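Speaker notes - "What Do You Want Done With It?"
Stinport Library evening talks, April. Doors 6:30, start 7.

14 shares | 3 comments

Opening

Wait for the coffee line to sit down. It will not sit down. Start anyway.

Thank Rebecca for the intro, whatever she says in it. Last time she told the room I was a lawyer. I am not a lawyer. I clear out houses for families after a death, and I have done it long enough to have opinions about gravy boats.

Ask for hands: who has a will? Then: who has told anyone where it is? Let the second set of hands go down slowly. Enjoy it.

The main point, said early in case people leave

A will deals with the house and the money. Families mostly fight over the rest. I have watched two grown men with pensions stop speaking over a potato ricer. There was a perfectly good ricer in the hardware store downtown. I pointed this out and was asked to wait in the van.

The Bianchini house

(Family said fine to use the name. They think it's funny now. Check that Noemi is not in the audience, she thinks it's less funny.)

Mrs. Bianchini left a list. Good. The list was 8 pages, handwritten, and she revised it every time somebody annoyed her. Names crossed out, put back, crossed out again. The piano changed hands more often than a used Buick. No dates on any of it, so we had four heirs to one piano and no way to tell who was in favor last.

Lesson: date your list. Sign it. When you change it, throw the old one away. Throw it in someone else's trash if you have to.

Pause here for the person who asks if a list is legally binding. Answer: depends on the state, ask Agata Sartori, she is in the second row and she IS a lawyer. Do not let Agata start on trusts or we'll be here until June.

Small things first

People begin with the furniture because it's big and it makes them feel they've done something. Wrong end. Nobody ever drove off with a sideboard in a coat pocket. Start with what fits in a drawer: watches, necklaces, pins, the good pen. Put a clean sheet over the bed and lay it all out where the whole family can look at it together, in daylight, after lunch. Never before lunch.

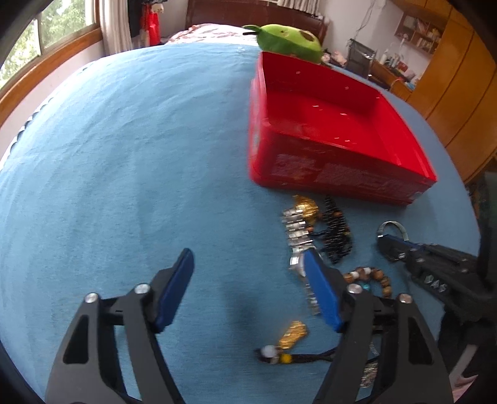

Taking turns

Draw numbers out of a hat. Pick one thing each, then reverse the order for the next round, so whoever went last goes first. Kids know this from picking teams. Adults have to be taught it again, and some want it in writing.

No trading until the end. No spouses in the room. (Get a laugh here, then say it again without smiling, because I mean it.)

Price is a separate talk. If one thing is worth real money, get it appraised before anybody picks. Story: the Wiritz clock. Family was sure it was worth thousands, there had been a rumor going since the seventies. Appraisal came back at $335. The appraiser's invoice was $324. They split the remaining $11 and, I'm told, got pie.

Things no one wants

Be gentle in this section. Somebody here has just boxed up their mother's china and is hoping I'll say it's in demand.

It isn't in demand. Use it. Put it in the dishwasher. If the gold rim comes off, it comes off.

Nantana Siriwan at the Ronirlow thrift store takes china in full boxes only, mornings, back door. She does not take encyclopedias. She has asked me to say that twice. She does not take encyclopedias.

Photographs: write names on the back, in pencil, tonight. I have a shoebox at home full of other families' uncles.

Homework

Pick one thing you own that somebody would like. Call them up and ask. If they say yes, hand it over now, while you can watch them be pleased. If they say "oh, no, you keep it," believe them.

Questions

Repeat each question for the back. Renzo Sala will ask about his brother's boat. I have no advice about the boat. I had no advice about it last year either.

Leave the handouts by the door. Take the gravy boat home, it's a prop, somebody always tries to give me two more.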